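Dropped grasps on the patio table

January 13, 2025

The gripper work for Tawhiri went badly in June and I am only now writing up the fault. The task was simple: pick up a computer mouse from a slatted outdoor table, put it on the pad, release. Episode 641 logged a successful grasp with the fingers closed on air. So did episode 954.

What the log showed

The Givus driver reports finger width and motor current. On both episodes the current crossed the grasp threshold and the width read 2 mm too wide. The check looked only at current, so it passed.

The cause was a stale zero offset. Gustix writes the offset at startup, and a restart in mid-session reloaded the old file. Everything after that was shifted. I had blamed the finger pads first and lost an evening at the bench in Skekville swapping them.

The setup, with the mouse between the fingers in the first and last views and the fingers wide apart in the second:
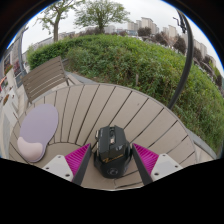
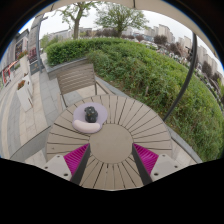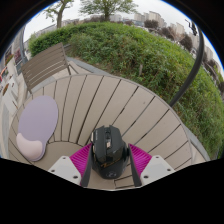 Changes

The grasp check now needs current and width to agree. The offset file carries a timestamp, and the driver refuses to start on an old one. I reran the log through the new check, all 997 episodes, and it flagged both bad ones. The restart script still needs the same fix.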